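The Pillow Standard

Revision four of the Gruditz Rules for Domestic Handling went up on the inside of the lab door on a Sunday, which told everyone what sort of revision it was.

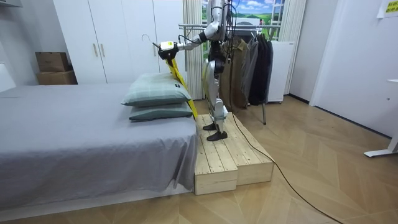
Rule 1. The bed is a work area

I had been at Gruditz long enough to remember revision one, a single page that said to keep your fingers clear and not to put coffee on the controller. Revision four began with a definition of "bed." A bed was any horizontal soft surface intended for a human, including such surfaces when no human was intended. Our safety lead had written it over a long winter and was proud of that second clause.

Since the bed was a work area, you could not sit on it. You could not put your coat on it either, and so a rack was bought for coats. The rack needed its own paragraph, because a coat has sleeves, and a sleeve can be reached for by something that has been trained to reach for things. The paragraph said that coats would hang behind the unit and that the unit would be told about them. Telling it took the vision people most of November.

The unit was called the Waltia, after the firm that sold it to us. It had very good hands and stood on a pine platform we had screwed together ourselves, the bed having turned up higher than the catalog promised. The platform was covered by Rule 6. All I remember of Rule 6 is that you were supposed to sand it.

Rule 2. The operator shall state the object

Before each run the operator was to say aloud what the Waltia would be handling. The purpose was to catch mistakes, and on the first morning it did.

"Strap," I said.

The observer looked at the sheet. Rule 9 required an observer, and Rule 9 required the observer to have a sheet. "It says band."

"It's the yellow one."

"There's no color field."

We stopped. Under Rule 3 any disagreement about the object was a stop, and a stop had to be logged with a cause. I wrote "vocabulary." The form offered 11 causes and vocabulary wasn't among them, so I put it under "foreign matter," where I believe it still is.

The safety lead came down to settle things. She held the yellow item up to the light, turned it over, and asked what it was for. I said it was for picking up. She asked what it was for in a home. I said I had never seen one in a home. She wrote this down, and by lunch it was officially a flexible article, long.

Rule 4. Pillows

Rule 4 had come over from the people at Edcombe, who run a larger lab and have had a pillow incident. They would never tell us what the incident was. They only sent the rule, which ran to seven paragraphs and had the tone of a letter from somebody's lawyer. Pillows were to be stacked no more than two high. Pillows were to be presumed occupied. I read that one several times and then asked Edcombe about it, and they wrote back that they stood by the wording.

So the Waltia approached every pillow as if there might be a head on it. It slowed down. It reached over them in a wide, careful arc, the way you reach across a sleeping relative to get your phone. The engineers complained about cycle time. I found that I liked it. I had shared beds with people who took less trouble.

Rule 7. The cable

The cable was to be taped down, except where it needed to move, and it needed to move everywhere.

Rule 8. Audit

The auditor came from Kolář and had brought his own slippers. He watched a full run without speaking. The arm went out over the pillows, the gripper closed, the flexible article, long, came up off the sheet, and the Waltia held it there for four seconds, as the rules required, so that anyone with an objection could raise it.

"What happens next?" the auditor asked.

I looked at the observer. The observer looked at the sheet. Revision four dealt with approach, grasp, lift and hold, and it dealt with them thoroughly. It had a diagram. It had a section on what to do if the operator sneezed. On the subject of putting the thing down again it said to see revision five.

"When is revision five?" he asked.

"Spring," I said.

The Waltia held on. You could hear the fans. The auditor took out his pen, thought for a while, and gave us full marks for compliance, with a note that someone should bring it a chair. The observer pointed out that chairs weren't defined yet, and we went back to the form to see which cause that came under.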